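Soup Swap Returns to Prelier Hall With 422 Recipes on the Table

Nov 26, 2021

The Mavumeck Soup Swap is back, and what a comeback it's going to be! After a year of trading recipes by mail, neighbors will once again carry their pots into Prelier Hall next weekend, and the doors stay open until the last ladle is scraped clean.

Organizer Nathalie Bakker put out a call for family recipes in April, hoping to get 100. She got 422. They came in on index cards, on the backs of envelopes and, in one case, on a flattened flour bag (it has been framed and will hang by the coat rack).

"I read every single one at my kitchen table," Bakker said. "I was hungry for weeks."

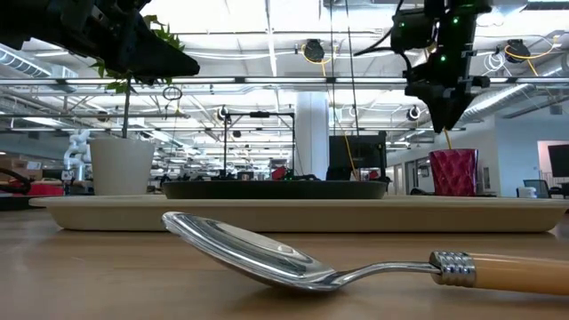
What's cooking

Expect a big, happy spread. Socorro Huaranga is making her grandmother's quinoa and squash soup, which ran out in the first half hour last time, so she's bringing two pots. Sigrún Egilsson has promised lamb soup with rutabaga, and Krum Golob will be at the back stove with a sour bean soup that he says needs a full day and a lot of patience. There are lentils, there are chowders, there's a cold beet soup for anyone brave enough in this weather.

Bread is coming from Chávez Bakery, still warm if the van gets a good run of green lights. The bakery is trying out a dark rye with caraway this year, and the test loaves were terrific.

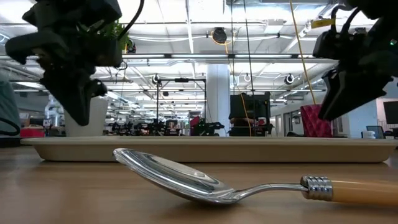 Rigoberto Sotelo will run the kids' corner again, where young cooks can chop soft vegetables, stir up a pot of alphabet soup and take home a recipe card to color. He'd love a couple of extra grown-ups for the afternoon, so do say hello if you can spare an hour.

Entry is free with a quart of soup or a recipe to share. Please label anything with nuts, dairy or shellfish, and bring jars with lids that really close! The Vakska bus stops right outside the hall, and parking is open behind the library. A printed collection of the recipes is planned for the spring, and you can put your name down for a copy at the door.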